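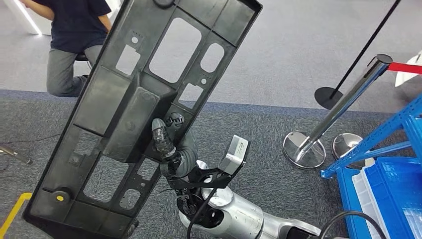

Section 4 covers fitting the lower panel to the Ploris cabinet. Read it through once before you begin, and keep the hardware bag from Section 3 within reach. The panel is a single molded part and comes out of the carton separately from the doors. One side has raised rims and a grid of ribs, and this is the inner side. Near one corner of the part is a round boss with a small yellow dot on it. Use the dot to tell the ends apart, as the openings in the panel are different sizes and will not line up if it is turned around.

Before you start

You will need the 2 mm hex key supplied with the cabinet, a soft cloth, and a clear patch of floor larger than the panel. Carpet is best. On a hard floor, spread out the flattened carton first.

CAUTION: Disconnect the cabinet from the wall outlet before fitting or removing the panel.

Fitting the panel

1. Wipe both faces of the panel with a dry cloth. The matte finish shows dust, and grit on the rims will keep the panel from sitting flat.

2. Lay the panel on the floor with the ribs facing up.

3. Check every opening for leftover packing tape or foam. Look closely at the narrow slot.

4. Pull the cabinet 400 mm away from the wall. Lock both front casters.

5. Lift the panel by its outer rims. Do not put your fingers through the openings to carry it.

6. Turn the panel so that the corner with the yellow dot is at the bottom left as you face the back of the cabinet. The ribs go toward the cabinet.

7. Tilt the top of the panel toward you and set the bottom rim into the channel. It should rest along the full width.

8. Swing the top in until it meets the cabinet. If it stops short, take the panel out and look for a cable caught behind it.

9. Start all the screws by hand, then tighten them in a diagonal order. Stop when the screw head touches the panel.

NOTE: Cabinets from the first run of 2000 units have a shallower channel. On these, a second person should hold the bottom rim in place during steps 7 through 9.

CAUTION: Do not use a power driver. Cracked screw holes are not covered by the warranty.

Checking the fit

Run a finger along the seam on all sides. The gap should be even. If one corner stands out, loosen the screws a half turn, press the corner in, and tighten again. Push the cabinet back, leaving at least 25 mm behind it for air.

Removing the panel

Loosen the bottom screws first and the top screws last, with one hand flat against the panel. Tilt the top outward, then lift the bottom rim clear of the channel. Store the panel flat with nothing stacked on it.

Replacement panels are ordered through Jalside parts service. Give the cabinet serial number, found inside the left door.

Section revised October 18, 2018. Text: Fung-ping Chiang. Checked by: Upendo Wanyama.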